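How I Get Water Rings Out of a Wood Table

I write the home column for our little neighborhood newsletter in Skerkbridge, and the question I get more than any other is about white rings. You know the ones. Somebody sets down a cold glass (or a hot mug, or a pizza box, which is how I got my worst one) and the next morning there's a cloudy circle staring back at you. The good news is that a white ring is usually moisture trapped in the finish, and you can get it out with stuff you already have in the house.

Before you start, figure out what kind of mark you've got. White or cloudy means it's up in the finish. Black or dark gray means water got down into the wood itself, and that's a sanding job, so save that for a different weekend. I also like to look at the surface from a low angle with a lamp or a window on the far side. The glare shows you every dull patch and scratch that you'd never notice looking straight down.

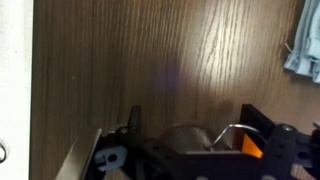 Page 17

Grain matters too, so take a second to see which way it runs. Anything you rub on the table later should go along with those lines. I ignored this on my very first table, a drop-leaf I hauled home from a yard sale in Soltevcombe, and I left a set of little crosswise scratches that I could see from the couch for years.

Okay, what you need:

A cotton T-shirt or thin towel
An iron with no water in it
Plain white non-gel toothpaste
Mineral oil or a furniture oil (I use Ustus)
A few soft rags

Step 1. Wipe and wait

Clean the table with a barely damp rag and dry it right away. Then leave it alone overnight. A fresh ring will sometimes fade all by itself, and it would be silly to iron your furniture for nothing!

Step 2. The iron

Empty the iron completely and set it on low. Steam is the last thing you want. Fold the T-shirt once, lay it flat over the ring, and set the iron on top for 5 seconds. Lift it, peel back the cloth, look. Still there? Do it again. Keep the iron moving a little and never walk off to answer the door. Most of my rings were gone after a few rounds, but the pizza box one took 26 and I nearly gave up on it.

If your table has a plastic-type top, please skip this step. Heat can bubble it or loosen the glue, and then you've got a much bigger problem than a ring. Go easy with old shellac as well, it softens faster than you'd think.

Step 3. Toothpaste

For whatever the iron left behind, put a dab of toothpaste on a damp rag and rub gently with the grain. It's a very mild abrasive, so you're polishing off a tiny bit of the cloudy layer. Try it somewhere hidden first. Wipe it away with a clean rag and dry the spot, then check it in that low light again.
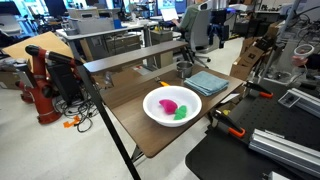

Step 4. Oil it

Now pour a small puddle of oil onto a rag (onto the rag, please, never straight on the table) and work it over the whole top. If you only do the spot you fixed, you'll trade a white ring for a shiny one. Let it sit for 2 hours and buff off anything that's left. Check the directions on your bottle, though, because some of them want a shorter wait.

One safety thing. Rags soaked in linseed or other drying oils can heat up and catch fire when they're balled up in a pile. Lay them out flat outside until they're dry and stiff.

If the ring won't budge

I've had one table beat me, a nightstand from the Cisneros thrift shop with a finish so thin it was hardly there. I rubbed right through it and ended up refinishing the top in November with the garage door open and my fingers freezing. So if you've gone through all the steps twice and you still see a circle, stop rubbing. Put a plant on it (with a saucer!) and think it over for a while.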